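Before the fall term, the toy lending room at the Grillow Family Center lent its plush animals one at a time, from an open shelf by the door. Since September they have gone out in sets, each with its own box. Hòa Tăng, who coordinates the lending program, and Elie Salameh, who is responsible for the collection, spoke with the newsletter in December about how the change was made and what remains to be done.

The collection holds more than 2,000 items in all, most of them puzzles, blocks and board games. Plush toys account for 275 of these. According to Ms. Tăng, they cause a share of the work well beyond their number.

"A puzzle comes back and you check the pieces," she said. "A plush toy comes back and you check the seams, the eyes, the label and the smell. Then it goes to the laundry, and then you have to find out where it belongs."

The last step was the slowest under the old arrangement. Toys were recorded by type and color, and the written descriptions varied with the person at the desk. Mr. Salameh recalled one bear that had been entered under three different names over two years. The center now uses Räsänen, a catalog program adopted last spring, in which every toy has a single entry and a number sewn into a side seam.

The sets themselves were Ms. Tăng's proposal. Families with several children had asked to borrow more than one animal at a time, and the loan limit was raised accordingly. There are 64 sets at present, and the loan period is three weeks.

"We did not want the sets to match too closely," Ms. Tăng said. "If all the toys in a box are rabbits, the children argue over which rabbit is the best one. If they are all different, each child tends to settle on a favorite and keep to it."

Mr. Salameh chose the boxes. The center first tried lidded plastic tubs from Grandano, which proved too deep for the shelves and too heavy for small children to carry. He then turned to cardboard cartons received with deliveries and cut them down by hand. The work is done in the afternoon, when the room is closed to visitors.

"They are not handsome," he said. "The edges are rough, and I would like to improve that. But a child can see over the side and reach in, and when a box wears out we cut another one."

Packing is carried out at the table in the sorting room. The toys are laid out beside the box and checked against the entry, then put in one after another with the largest at the bottom. Staff are asked not to press them down. Mr. Salameh noted that long arms and legs are the usual difficulty, as they take up more room than the body does.

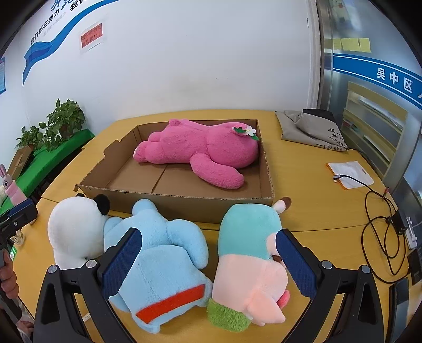
*A set at the sorting table: the pink plush toy in its box, with the white, the light-blue and the pig alongside.*

Asked which toys are requested most often, Ms. Tăng answered that bright colors leave the shelf first – pink in particular – and that pigs have been popular all year. Gray and brown animals are borrowed less, although they remain in better condition as a result.

Some questions are still open. The laundry schedule allows for 8 loads a week, and in the busiest weeks this has not been enough. The center has requested a quotation from Dreteleo for a second dryer. Mr. Salameh would also like to replace the sewn numbers, which fade, with woven ones.

Ms. Tăng's own request was more modest. She asked that families return each set in the box in which it was lent, with all of its toys, and that any damage be mentioned at the desk. "A loose seam takes me five minutes," she said. "I only need to be told about it."

The lending room will keep its present hours through the winter, and new sets will be added to the catalog in the spring.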